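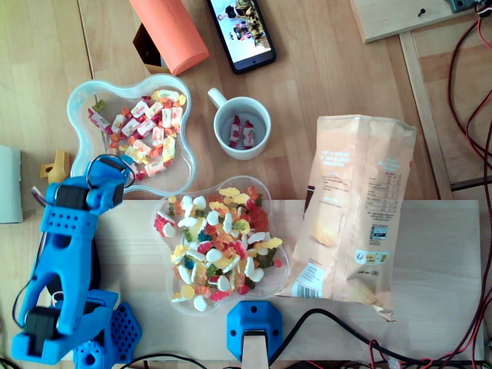 The care label on a wool sweater is read, on the evidence of our diaries, at two moments in its life: once in the store, by accident, while the buyer is looking for the price, and once over the sink, after the sweater has become a size too small for anyone in the household. Between these two readings it itches. We had expected better, given that the same people are attentive readers of small print elsewhere. A white candy wrapper printed in red and green, lifted out of a clear bowl with gummies mixed in among the chews, will be turned over and inspected by an adult who has never once looked inside the collar of a cardigan. The wrapper, of course, has the advantage of having something in it.

The diaries came from 536 households, all of which had agreed to write down every wash of every knitted garment from the first cold week of fall until the end of April. Together they owned 2,055 knits, if we accept their definition of a knit, which at one address included a bath mat. We have left the bath mat in. Its owner kept the most complete diary in the set and we were reluctant to discourage her.

4.1 Symbols and what people take them to mean

Each household was shown 10 care symbols, printed large on plain card, and asked to say in ordinary words what to do. The washtub with a hand in it did well. Most people said "wash by hand," and a few said "check the water first," which we accepted as being good advice in any case. The square with a circle inside did less well. It was read as "tumble dry" by those who owned a dryer and as "washing machine" by nearly everyone else, and one man, who had been married for a long time, said it meant "ask."

The trouble began with the lines underneath. A single bar below the washtub calls for a milder cycle and a double bar for a very mild one. Our participants tended to treat the bars as decoration, or as underlining, which led some of them to conclude that the maker was especially keen for the garment to be washed. The plain circle, which concerns professional dry cleaning, was widely felt to mean nothing at all. "It's just a circle," wrote Birsen Keskin in her diary, and then, two weeks later, beside the entry for a gray pullover, "It was not just a circle."

Only 11 percent of households named every symbol correctly. We would like to report that these households also had the best sweaters. They did not. Knowing what the label says and doing it turned out to be separate skills, and several of our top scorers wrote candidly that they had understood the instruction perfectly well and had been in a hurry.

4.2 The sorting pile

A better guide to how a sweater would be treated was where it was dropped. Knits that landed in a mixed hamper were washed with whatever was above and below them, usually towels. Knits that were hung over a chair were washed much less often, and on the whole came to less harm, though we do not claim the chair as a laundry method. The interval between wearings seems to have done most of the work. Wool sheds a good deal of smell when left in moving air overnight, and a sweater worn over a shirt rarely needs more than this and a quick brush.

Pockets deserve a paragraph. Cardigans have them, and people put things in them, and the diaries are frank about what went through the wash as a result: tissues (often), receipts, a library card, and sweets in all their forms. A wrapped sweet in a wool pocket is a small gamble. The diaries that mention one describe anything from a clean wrapper with its contents intact to a pocket that had to be cut out. We asked everyone to empty pockets before washing for the rest of the season. Compliance was high for the first week.

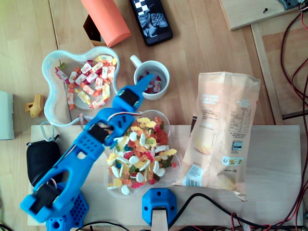 Figure 3. Wrapped candies in a white ceramic mug.

Where the emptied things went was left to the household. Some used a dish by the machine, some the windowsill, and Shivam Upadhyay, who coded this part of the diaries, found that a fixed container of any sort went with fewer pocket entries later on. We pass this along with the caution it deserves. People who set out a container may simply be people who empty pockets, and we did not assign containers at random. It was raised at a planning meeting and the budget was found to be against it.

4.3 Shrinkage, reported and measured

Participants were also asked to lay each knit flat and measure it across the chest before the first wash and again in April. Reported shrinkage and measured shrinkage agreed badly. Sweaters said to be "ruined" had sometimes lost less width than sweaters said to be "fine," and the word "fine" was used with notable generosity about garments belonging to someone else.

Part of this is plain measuring error. A damp sweater can be coaxed into almost any shape on a table, and Sinan Tekin's repeat visits found that many second measurements had been taken with more hope than the first. Where the garment was dried flat on a towel and left alone, the two readings were close. Where it was hung from a line by the shoulders, it had usually grown longer and narrower, and was then reported as shrunk by those who looked at the width and stretched by those who looked at the hem. Both groups were right.

True felting was rarer than we had been led to expect by talking to our relatives. It showed up mainly where warm water and a brisk spin met in the same cycle, and once it had happened, none of the remedies noted in the diaries brought the garment back to its first measurement. Hair conditioner was tried most. It left the wool softer, by general agreement, and the same size. The felted pieces were passed down to children, then to dolls, and in one household to a teapot, for which we have no care symbol.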